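The Long Wait at Brudden

The shelter at Brudden was built for 36 dogs. By the end of August it held more than twice that, with crates stacked in the laundry room and a litter of hound puppies in the front office.

Most came from one property. The county had been called out there several times over the years, and each visit ended with a warning. When officers finally took the animals, the case went to court, and the dogs became evidence. Evidence can't be adopted.

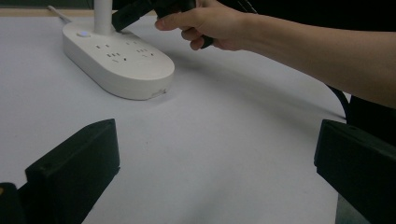 That legal hold lasted 12 weeks. Boarding, food and vet care ran to $619 a dog, and the shelter paid it up front. Some of the older dogs had bad teeth and worn hips. A few had never walked on a leash – they lay flat on the ground when one was clipped on.

Ķēniņš, a foster network two counties over, took the nervous ones first. Its homes are asked to do very little for the first days: same room, same bowl, same door to the yard. The hounds did well with this. The small terriers took longer, and two are still in foster care.

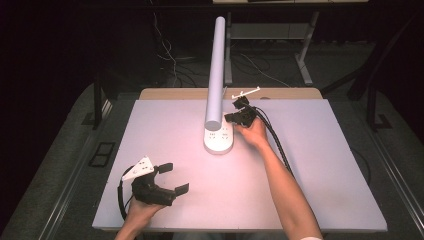

The white base and its upright pole, with two black hand-held grippers at work over the tabletop.

The shelter wants the state to let judges order early surrender when an owner can't pay for care. A petition has 1214 signatures so far. Owners' groups object that a person could lose animals before being found guilty of anything, and the current draft gives them ten days to ask for a hearing.

The last of the hounds left Brudden at 4 p.m. on a wet afternoon, in the back of a station wagon. Its kennel was filled again by morning.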